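Notebook: Nallason console receiver, Awan job
December 19, 2024

Picking this up again after leaving it since September. The chassis was on the shelf with a towel over it and the knobs in a jar. The speaker is still in the cabinet and the cabinet is in the hallway, so I ran the long speaker lead through the door again. I need to make a proper bench speaker cable at some point. The lead I have now has a plug on one end and clips on the other, and the clips slip.

Status when I stopped: tubes tested, dial cord replaced, power cord replaced, nothing powered up. The note taped to the chassis says "check field coil before anything else," so that came first.

Field coil measures 1875 ohms cold. The schematic gives a value a little under that and the printing is poor, but I am happy the coil is good. No leakage from the coil to the speaker frame that I could find with the meter. The voice coil is continuous and moves freely by hand. There is a small tear in the cone near the edge on the side that sits lowest in the cabinet. I put tissue and thinned white glue on it and left it face up.

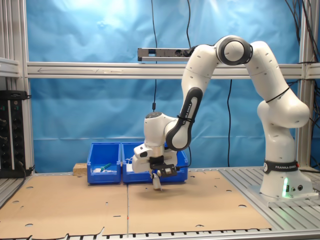
Wendell Prior
Bench technician, Hundcombe workshop

Output transformer next. The primary reads fine and so does the secondary. The tan wire going to the plate of the output tube had bare copper showing where it comes through the grommet. The rubber has gone hard and comes away in flakes if the wire is bent at all. I slid sleeving over it as far as it would go toward the winding and shrank it down. I did the same for the other transformer leads while the iron was hot. The power transformer leads are cloth covered and still flexible, so I left them alone.

Filter capacitors. The original is a can on top of the chassis with both sections inside. Somebody has been here before: one section is cut loose and a cardboard tube replacement is wired in under the chassis, held to the terminal strip by its own leads. That one is leaking at the end. I disconnected everything from the can and left it in place for looks. The new ones from Cirkitz are mounted on a tag strip bolted through an existing hole, so no drilling. Watch the negative end of the first one on this set. It does not go to chassis. It goes to the center tap of the high voltage winding, ahead of the bias resistor, and if you ground it the hum balance is off and the bias reads wrong. I have marked this in pencil on the shop copy of the schematic, next to the coffee ring.

Paper capacitors. All changed, one at a time, checking each against the schematic as I went. The set differs from the drawing in one place. The tone control capacitor goes to the plate and not to the grid as drawn. The solder there looks original and the wire has the same cloth covering as everything else, so I have put it back the way I found it. If anyone has a later printing of the Nallason service sheet, please look at the tone circuit and write the answer on this page.

The mica capacitors are left as found. I have never had much trouble with them in this make.

Resistors. Most have drifted up, as usual. My rule is to leave anything within a fifth of its marked value. The screen dropper was well past that and so was the plate load on the first audio tube. The grid leak in the detector is marked 2 megohms and read close to double. Replaced all three. The bias resistor is wirewound and right on value.

First power-up. Through the lamp box with the 100 watt bulb, rectifier out. Bulb flashed and went down to a dull glow, which is normal for the transformer with only the heaters on it. Dial lamps lit, one of them flickering. Heaters all glowing except the metal tubes, where you can't see, but they got warm. Left it for the length of a cup of tea and felt the transformer. Barely warm, no smell.

Rectifier in. The bulb came up brighter, sagged back, then settled higher than before. No hiss from the speaker at first, then some hum and a faint crackle when I touched the volume control. Shut down, let it drain, checked the filters with my finger on the case. Cool.

Second power-up, straight to the line. I put the meter on the first filter and watched from cold. It peaked at 505 volts before the output tube started to draw, then came down to where it should be. That peak is high. The old can was not rated for it and I expect that is what finished it off. The new parts have room to spare. Line voltage here is higher than the set was built for, so part of it is that. I thought about a thermistor in the primary and may still fit one. It would slow the rise and take a few volts off the heaters too, which would do them no harm. Asking Awan first, as they want things kept original where possible and I have already used up some goodwill with the power cord.

Reception. Plenty of stations on the lower half of the band with a few yards of wire thrown over the curtain rail. The upper half is weak and dies completely near the top. I suspected the oscillator and measured the grid voltage across the whole band. It stays up all the way, so the oscillator is running. Rocked the tuning gang at the dead end and got scratching, so the plates are touching there. I could see it with a flashlight: one of the outer vanes on the rear section is bent inward. Eased it out with a strip of thin card. Better, still scratches right at the stop. I would like to clean the wiper contacts before I bend anything else.

Alignment not touched. The padder screw has sealing wax on it that looks untouched and the dial reads nearly correct at the bottom end. I will do the trimmers only, after the gang is sorted out.

Hum. There is more than I like. It does not change with the volume control, so it is after that. Swapping the output tube made no difference. Bridging the second filter with a spare made a small difference. The hum bucking coil on the speaker is a possibility, because the speaker plug has been rewired at some time and the two leads could be reversed. They are the same color now, both brown. I will swap them and listen. Easy to try but I want the glue on the cone fully dry first.

Cabinet. Not my part of it, but for whoever does it: the veneer is lifting at the bottom left corner and there is a piece missing from the back edge. The piece is in the envelope inside the cabinet, stapled to the shelf. Don't vacuum in there until the envelope is out. The grille cloth is original and should not be washed. I brushed the dust off the back with a soft paintbrush, working outward from the middle, and that is as far as I would go.

To do:
Clean gang wipers, check the rear section again.
Swap hum coil leads at the speaker plug.
Replace the flickering dial lamp, or clean the socket, whichever it is.
Ask Awan about the thermistor.
Order knob felts from Cirkitz. They only had black last time and these want green.
Dispose of the leaking capacitor. It is in the zip bag on the windowsill, please leave it closed.

The chassis is standing on its end on the left side of the bench, transformer down. Don't lay it flat, the tuning shaft sticks out and will take the weight. Line cord is unplugged and looped over the vise handle. Speaker lead still runs across the doorway.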